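**Rice cooker vs pan for brown rice: water ratios and the boil-over problem**

---

**hhafstein** wrote:

I've been keeping notes on brown rice since May and would like a second opinion on ratios. All weights are dry rice to water.

- Pan, lid on, low gas: 1 to 2.2 by weight, then stand for 15 minutes off the heat
- Cooker, brown setting: 1 to 1.8 by weight, no extra standing

The pan result is even from top to bottom. The cooker result is softer at the base and it spits starch through the steam vent if I go above half full. The rice is the Queiroz long grain in the paper sack. I rinse it until the water runs nearly clear.

Questions: is the lower ratio in the cooker only down to less steam loss, and does anyone have a fix for the starch that doesn't involve cooking smaller batches?

Halldóra

---

**stitar_k** wrote:

Steam loss accounts for most of it. Weigh the full pan before and after and you'll have the figure for your own hob. On mine a loose lid loses a lot more than a tight one, enough to change the ratio by 0.3.

For the starch, soak first. Half an hour in cold water, drain, then weigh again. The grain will have taken up water and you need to subtract that from what you add. People skip the second weighing and then complain that soaked rice comes out wet.

---

**Teixeira_A** wrote:

I disagree about soaking. It shortens the cooking time but it does very little for foam. Foam is surface starch plus whatever comes off broken grains. A better sieve and a longer rinse will do more. I went through a whole sack of the Queiroz last year and the broken content was high towards the bottom, so the last few batches boiled over and the first few didn't. Same ratio throughout, same pan.

---

**stitar_k** wrote:

> It shortens the cooking time but it does very little for foam

It does both if you throw the soaking water away. If you cook in the soaking water then no, it won't help.

---

**Teixeira_A** wrote:

Then the useful part is the rinse at the end of the soak, and you can do that without the half hour.

---

**hhafstein** wrote:

I can test that. Two batches from the same part of the sack, one soaked and rinsed, one only rinsed for longer. Same fill level in the cooker.

---

**heino_av** wrote:

A teaspoon of oil in the water. My mother did this with every grain and nothing boiled over in her kitchen. It changes the texture slightly, the grains separate more. If you're making anything that should stick, leave it out.

Also check the vent. On many cookers the cap pulls off and there's a small well inside that collects dried starch. Once that is blocked the steam finds another way out and takes the liquid with it.

---

**Rosimeire M** wrote:

Agree with Heino on the vent, it's the first thing to look at. I'd add the inner seal. If it has gone stiff it doesn't seat evenly, you lose steam on one side and the rice on that side is firmer.

On ratios generally, please use weight. The cup that comes with a cooker isn't a standard cup, and half the arguments in this section come from people using two different cups. There's a long thread on it (no. 2361) that ran to 47 replies before anyone asked what size the cup was.

My working figures, unsoaked:

| Grain | Cooker | Pan |
|---|---|---|
| Brown long grain | 1 : 1.8 | 1 : 2.2 |
| Brown short grain | 1 : 1.7 | 1 : 2.0 |
| White long grain | 1 : 1.3 | 1 : 1.6 |
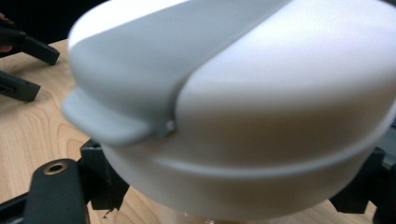
*White tub, domed lid, grey flap across the top.*

The table is for hard water. I'm in Wistham and everything takes a bit longer.

---

**Teixeira_A** wrote:

I'd go lower on the white in a pan, 1 to 1.5. Otherwise no argument.

---

**hhafstein** wrote:

Results, 06/02/2021. Cooker filled just past half, 1 to 1.8, vent cap cleaned beforehand.

- Soaked, drained, rinsed, water corrected for uptake: slight foam, nothing through the vent
- Long rinse only: slight foam, a few drops on the lid

The base was still softer in both. The cap did have a ring of dried starch in it, so I can't say how much of the improvement came from that. I'll repeat it without cleaning between batches.

---

**stitar_k** wrote:

So soaking was better.

---

**Teixeira_A** wrote:

By a few drops, on one run each. Do it three times and I'll consider it.

---

**heino_av** wrote:

For the soft base, fluff it as soon as it switches to warm and leave the lid ajar for a minute. Don't leave it sitting on warm after that.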